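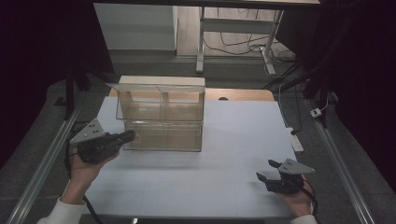 How to clean and organize a clear acrylic box with compartments

Clear acrylic organizers are very useful on a desk, but they show every fingerprint. Also many people put things inside without a plan, and after one month it is a mess again. I use this method for my own boxes, from small Rizzi ones to a large Storilance. You need 9 minutes for the cleaning and a little more for the sorting.

What you need

A bowl of lukewarm water
A few drops of dish soap
Two soft microfiber cloths
A cotton swab for the corners

Step 1. Empty the box completely and put it on a flat table. Blow away the dust before you touch the walls. Dust under a cloth makes fine scratches, and they do not go out again.

Step 2. Wipe with soapy water, first inside and then outside. Do not press. Never use window cleaner with ammonia or alcohol, the acrylic can become cloudy or crack.

Step 3. Clean along the divider with the cotton swab. This is the place which people forget.

Step 4. Dry with the second cloth. Turn the box toward the window and check the walls from the side.
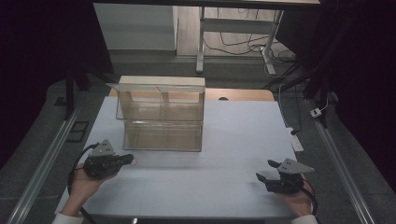

Clear box with a lower compartment and two chambers above.

Step 5. Decide what goes where. In the lower part I keep things I need every day, for example clips and sticky notes. The upper chambers are for two groups which should not mix, like pens on one side and markers on the other. Fill each chamber only so much that you can take one thing out with two fingers.

Step 6. Repeat the wiping every Wednesday, or when you see fingerprints. For a quick wipe a dry cloth is not good, please make it a little damp.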